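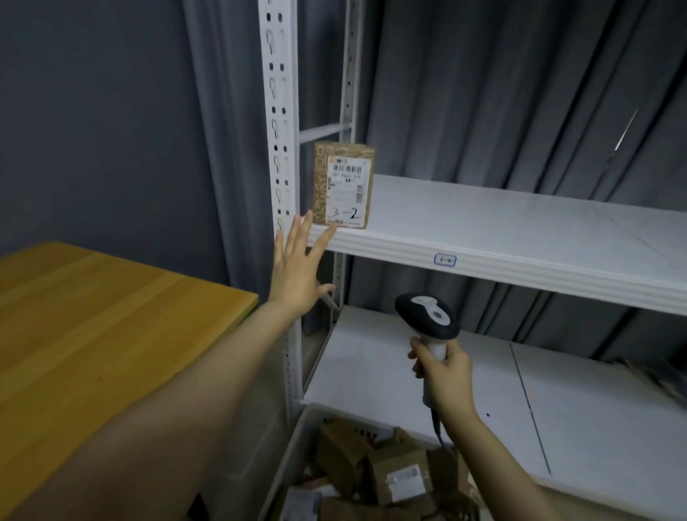
Comprobación de la etiqueta de un paquete en la balda 6-2 con el lector de mano.

Procedimiento de recuperación tras una discrepancia de ubicación

El presente procedimiento se aplica cuando el robot clasificador de la línea Wevwood se detiene con el aviso «ubicación no coincidente». La incidencia registrada en enero en el almacén de Ploninska tuvo ese origen: el sistema de visión leyó la anotación manuscrita de un bulto en lugar del código de barras y le asignó una balda errónea. Antes de la parada se habían procesado 900 paquetes, y 36 de ellos figuraban en una posición que no les correspondía.

1. Pulse la parada de emergencia y coloque el candado de consignación. No retire ningún bulto de la zona de alcance del brazo mientras el indicador de tensión permanezca encendido.

2. Anote el código del fallo y la hora en el parte de incidencias.

3. Ponga el lector en modo de verificación. En este modo las lecturas no modifican el inventario.

4. Lea los paquetes de uno en uno, sujetando la caja con la mano libre y orientando el cabezal hacia el código de la etiqueta de envío. Los números escritos a rotulador no se tendrán en cuenta en ningún caso.
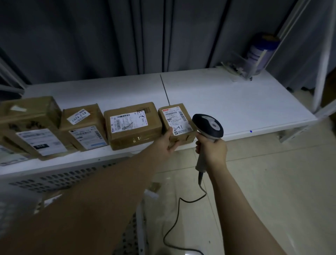

5. Compare cada lectura con la ubicación que consta en el sistema. Si no coinciden, aparte el bulto y no lo devuelva a la balda hasta que el supervisor de turno haya corregido el registro.

6. Compruebe que el cable del lector no queda dentro del recorrido del brazo antes de retirar el candado.

7. Rearme la línea a velocidad reducida. El límite de 3.000 lecturas entre calibraciones sigue vigente y el contador no debe ponerse a cero de forma manual.

Si el aviso se repite tras el rearme, mantenga la línea parada y comuníquelo a Tove Hviid, responsable de seguridad de máquinas. Las solicitudes de modificación del programa de visión se dirigirán a Ívar Þórarinsdóttir, del servicio técnico de Thorlacius.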